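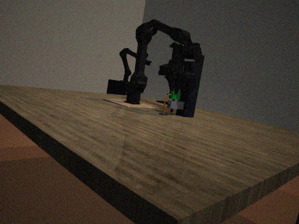
The simulated bench: big arm on the wooden table, second arm behind it, small parts under the gripper.

Open bench night at the Wencombe workshop, May 15, 2025

I went to Wencombe for the robot arm and stayed until they were stacking the chairs. It's a shared workshop above a tile store on Solbridge Road, bike repair at one end and soldering at the other, and for the past 6 months a corner by the sink has belonged to the arm project, which they call Alar.

Jozefína Oravec runs it and gave us the tour. She started with the computer – every move gets tried in simulation before the motors get any power. She had the virtual table up on a big monitor, and I could have watched it all night! The arm is nearly black against plain walls, so you mostly follow its outline, and then there's this one bright green piece with a jagged top sitting right below the gripper. A thin orange rod with a hooked end stands next to it. I liked how much wood grain they had bothered to put on the table.

Then over to the real build. The joints are printed in the workshop, the base plate was cut on the Zanetti saw downstairs (older than I am, and louder), and the parts so far have come to 715 dollars. One whole shoulder had to be reprinted in October when the bearing seat came out too tight. She passed the bad one around and you could feel the ridge with a thumbnail.

Visitors got to jog the joints one at a time with a little button box. I had the elbow. It's slower than I expected and wonderfully smooth, and I'm afraid I hogged it a bit – sorry to the kid behind me.

I asked what was hardest and she said cable routing, straight away. The wrist wires have been redone twice and she still isn't happy with the loop at the elbow.

Entry was free, with a tin by the door for filament money. Take the side stairs, the front door sticks.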